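Bring Back the Local Tonight Show

Jul 29, 2019

I stayed up past midnight again last week for a talk show with 187 viewers, and I had a better time than I've had with network TV in years.

The show is called Muriithi Tonight. It goes out live on Grumon Community Television, the public access channel in my part of the state, and it has a desk, two chairs and a band that is really one keyboard player with a drum machine. The opening monologue is usually about parking. The guests are people you might stand behind at the post office. I love it!

Late night on the big networks has become a very smooth product. The guest has a movie out, the story about the dog has been worked over in a pre-interview, and the clip is cut for phones before the host has said good night. I watch those shows and laugh at them, but I can't remember the last time I was nervous for anyone on one. On local TV I'm nervous all the time. In the spring a beekeeper answered the first question with "yes" and then stopped talking, and the host had to sit there for what felt like a week. When she finally got him going on queen bees he was wonderful - funny, a little rude, completely himself - and they let him run right through the music segment. 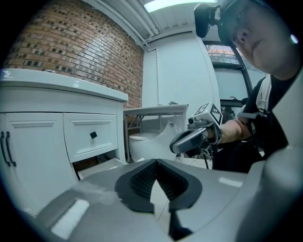
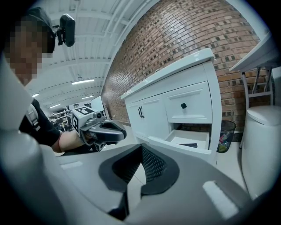 The vanity, and a hand-held gripper in use.

You don't get that kind of looseness from a schedule built around ad breaks. You get it when a host has an hour to fill every week and room to be bad at it for a while. The first season of Muriithi Tonight was rough, and I say that as a fan. The jokes ran long and the sound dropped out whenever the keyboard got loud. By episode 21 she had learned to wait, which I think is most of the job, and you can watch her learn it because every episode is still up on the channel's site.

That's why I was so sorry to read that Kornine, the cable company that carries Grumon, wants to move the channel from 2 to 484 in September. Who is flipping around up there? Half the fun of community television is landing on it by accident on the way to something else. Sarkudier, one county over, lost its own variety hour a year after a move like that, and the slot now runs a slide show of meeting notices.

Keep it on 2, please. And if you have an odd hobby and a free evening, write in to the show. They need guests for the fall, and the keyboard player takes requests.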